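Jirnside Guest House, upstairs rooms
Monthly walk-through, February
Done by: Sheyla Flores
With: Tarmo Kivi (first half only, had to go let the Skuner guy in)
Started 10 am, stopped for lunch, finished after

OK = fine, leave it
FIX = needs doing, see comment
ASK = not my call

Copy to Darius. Gediminas wants the FIX items in the book by Friday.

Hallway and stairs

Smoke alarm, top of stairs. OK. Tested with the button, loud enough to hear in the kitchen.

Smoke alarm, far end. FIX. Chirping. Battery was changed last time so maybe the whole unit is past its date, couldn't read the label from the ladder.

Handrail. FIX. Bottom bracket moves when you lean on it. One screw missing, the other is turning in the plaster. Longer screws won't help, needs a proper anchor.

Stair carpet. OK except step 9, edge lifting on the wall side. Tacked it down for now. Not a repair!!

Emergency light. OK. Stayed on the full test.

Fire door. FIX. Doesn't latch on its own, stops an inch short. Closer needs adjusting. Same comment as last month. And somebody propped it with a chair again, chair is back in room 4.

Exit plan on wall. ASK. Still shows the old back door. Who has the file for this? Jaanus?

Room 4

Window. OK. Opens, restrictor holds.

Outlets. FIX. The one by the desk has a cracked cover plate. Taped over, sign on it. Do not rent the desk lamp side until its done (or move the lamp).

Lamp cords. OK.

Radiator. OK, valve stiff but turns.

Bed. Frame solid, slats all there, no sharp corners. Mattress label present. Checked seams for bedbugs with the flashlight, nothing.

Bedspread. OK. Pink quilted one. Hem not dragging, nothing to trip on.

Food left out. FIX, small one. We had ants in here last summer and mice in the one below, so fruit goes in the bowl with the lid or down to the kitchen. Please tell the weekend people too. 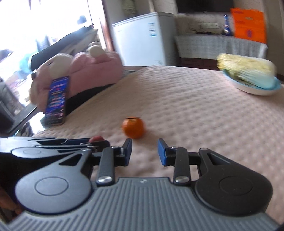
Room 4 bathroom

Grab bar. OK. Pulled hard, no movement.

GFCI outlet. OK. Trips and resets.

Bath mat. FIX. Suction cups gone hard, it slides. Threw it out. Need new ones for all the bathrooms really, not just this.

Hot water. OK. Ran it a good while, 116 at the tap, under our limit of 120.

Fan. FIX. Runs but barely pulls, tissue falls right off. Full of lint I think. Turn off at the panel before anyone opens it.

Door lock. OK, opens from outside with the coin slot.

Room 5

Window. FIX. Restrictor missing on the left side, opens all the way. This is a second floor window. Room is closed until fixed, key is with me.

Outlets. OK.

Space heater in closet. Took it out. Not ours, no tip switch, cord warm-colored brown near the plug and I didn't like it. It's in the office if anyone claims it.

Bed. OK. Headboard bolts tightened, both were loose.

Curtain cord. FIX. Long loop hanging. Needs the cleat up high, we have a bag of them, Tarmo knows where.

Carbon monoxide alarm. OK. Good for a few more years going by the sticker.

Linen closet

Shelves. FIX. Top one bowed, too much weight. Moved the Vaughan blankets to the floor for now, they can't stay there.

Cleaning stuff. FIX. Bleach and the Diltier descaler were side by side on the same shelf, one cap loose. Separated them. Bleach stays in the basement cabinet from now on. This was on the sheet before.

Light bulb. OK, has its cage.

Extinguisher. OK on the gauge, pin in, seal in. Tag has not been signed since before the holidays. Signed it today.

To do, in order

1. Room 5 window restrictor
2. Fire door closer
3. Far smoke alarm
4. Handrail bracket
5. Cover plate room 4
6. Curtain cord, fan, mats, shelf, whenever

Comments

Darius: closer I can do myself. Handrail no, get someone in. How long is room 5 closed? There's a booking.

Sheyla: until the restrictor is on. Move the booking to 4, but the cover plate first.

Tarmo: cleats are in the green toolbox, bottom tray. Ordered 10 mats, will be here next week.

Darius: ok plate done. Took the tape and sign off.

Jaanus: exit plan file is on the old laptop, will look tonigth. Might be quicker to redraw.

Gediminas: put in book. Leave the ladder upstairs please, I need it for the alarm.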